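Section 5: Setting up the Climau bedroom heater timer

Read this section before plugging anything in. We know you have already plugged it in. Unplug it and carry on from here.

5.1 Choosing a spot

1. Pick a wall socket at least 63 cm from curtains, bedding and anything else you would rather keep unscorched.
2. Push the timer in until the rim sits flat against the socket plate.
3. Plug the heater into the timer. Extension leads are not allowed, including the good one.

CAUTION: Never cover the heater. It is not a clothes airer, whatever your last one put up with.

5.2 Setting the clock

1. Hold SET for 3 seconds. The display shows 00:00 and blinks at you.
2. Press + until the hours are right. If you go past, keep going. There is no minus button – we did ask.
3. Press SET again and do the same for the minutes.
4. Leave it alone for 5 seconds. The blinking stops and the clock is set.

NOTE: The timer does not know about the clocks changing. You will find this out some chilly morning when the room is an hour behind you.

5.3 Setting a warm-up period

1. Press PROG. A small 1 appears in the corner.
2. Enter the start time, then the end time, as in 5.2.
3. Press PROG once more to save. A single beep means yes. Two beeps mean the end time is before the start time.
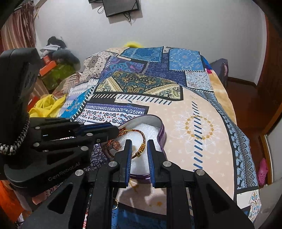 Warm-up periods work best when they are short. Half an hour before you get up is plenty for most bedrooms, and a bed with a quilt on it, like the patchwork-print one in the picture, will keep you comfortable until the heater comes on. Spread the quilt so that no corner hangs towards the heater, and check again after making the bed.

5.4 If nothing happens

1. Check that the heater's own switch is on. This cures most faults and some tempers.
2. Press RESET with the end of a paper clip. All programmes are lost, so go back to 5.2.
3. If the display shows E3, unplug the timer and let it cool before trying again.

Spare fuses are listed in Section 6.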